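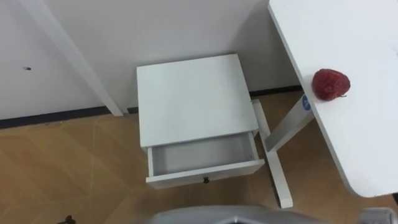 Ornella reckons the drawer should stay shut for the whole project and be treated as a box with a knob on it, and that I'm making life hard by wanting it open. She wrote that in the margin of the last entry in green pen, and added that a bedside table is the dullest piece of furniture ever made. I disagree on both counts! I've had a great time with this one.

July 2021, back room

Drawer day. First proper look at the little white bedside table as a piece of furniture instead of a place where mugs pile up. Job on the sheet (Lorkgate guest rooms, sample corner): get the drawer running sweetly, settle what goes inside it, settle where it stands relative to the big table, write it all down so Sabine can repeat it without phoning me.

Condition as found. Top sound, flat, square to the wall. Drawer came out with a hitch on the left, always at the same spot, and went back in with a little kick at the end. Small dark knob, low on the drawer front, which I like very much. You hook two fingers over it and your hand is already going the right way. Ornella wants to swap it for a long bar handle off the Marulanda shelf. No! A bar would make the front look like an office pedestal.

The hitch. Pulled the drawer clean out and turned it over on a towel. There was a ridge of dried paint along the left runner, hardly anything, you find it with a fingernail before you find it with your eye. Took it back with a block and fine paper, wiped it, tried it, still catching. Second pass, further back than I thought it needed. Gone. Lovely feeling when that happens. Then a rub of candle wax on both runners. I know Sabine prefers the Tundar paste and she may be right for the ones going into damp rooms, but candle is what I had in my apron and it's what my aunt used on every drawer in her house.

After that it moved with one finger. I opened and shut it far more times than the job needed.

Where to leave it when it's open. I kept coming back to this. Pull it all the way and the front droops, because there's nothing holding the back down but the underside of the top. Partly open is where it looks right and behaves right, you can get a hand in and the weight is still on the runners. So I want a stop. A scrap of felt-faced batten on the back edge would do it, glued and pinned, and it would still tip out if you lift the front. To try next.

What goes inside. Emptied, it's a bigger drawer than I expected. My list for a guest room:
- reading glasses, no case
- phone cable, coiled
- a notebook and a short pencil
- tissues, the flat pack
- one thing the guest brought that they don't want on show

I tried it with a liner (the gray paper, cut 6 mm under on each side so it doesn't curl up the walls) and then without. Without wins. White inside a white drawer looks clean and you can find a dropped earring. Also the inside already reads a shade grayer than the top once it's in the shadow of the tabletop, so a gray liner turned it into a cave. Gray liners back on the shelf for the dark wood sets.

Position. Hard up against the wall would be tidiest but the cable needs somewhere to go, so I'm giving it a finger's gap. The dark skirting strip runs along behind, and it makes a handy straight line to set the back edge by. Much quicker than fussing with a tape. On a wall with no skirting I'll have to snap a chalk line, must remember to pack the chalk.

The white table is the trouble in that corner. Nice piece, and the rounded corner on the top is kind to hips, but the leg frame slants and the foot bar comes out along the floor toward the bedside table. You don't notice until you stand at the drawer and want to put your foot where the bar is. I stubbed a toe twice before lunch. Options as I see them: slide the big table along so the bar ends short of the drawer, or turn it so the bar runs parallel with the wall. Turning it eats the walkway to the door. Sliding it is easy. I'd slide it.

Everything in the corner being white, I'd worried it would look like a clinic. It doesn't. The floor saves it, that light brown with the zigzag in it warms the whole lot up. One red thing on the table does more than any cushion could: the strawberry sitting there this morning cheered me up every time I looked over. For the guest rooms I'd go for a small red dish, or a red book spine. One per room, please, no matching sets. Previs have little enameled dishes in the clearance pages, I'll ask for two as samples.

Cleaning test. Damp cloth on the top, fine. Damp cloth inside the drawer, fine, but dry it straight after and leave it ajar for a bit. Pencil came off the drawer front with an eraser. Ink I didn't dare.

Paper note: I used 505 for the first pass on the runner (our own drawer number for the fine sheets, not the grit, I mixed that up last December and so did Sabine). Roll is down to the last bit. There were 50 sheets in the flat box when I closed it.

To do
- felt stop, try on this one first
- slide big table, check the foot bar clears
- ask Previs for the dishes
- chalk
- Sabine to run the drawer cold, without reading this first, and tell me whether she feels any catch on the left
- hide the green pen

Added later. Sabine Kramer's note, copied from the back of the job sheet: no catch going out, tiny one coming in, right side this time. Right side! I hadn't touched the right runner except to wax it. Will have the drawer out again first thing and go over that one with a fingernail.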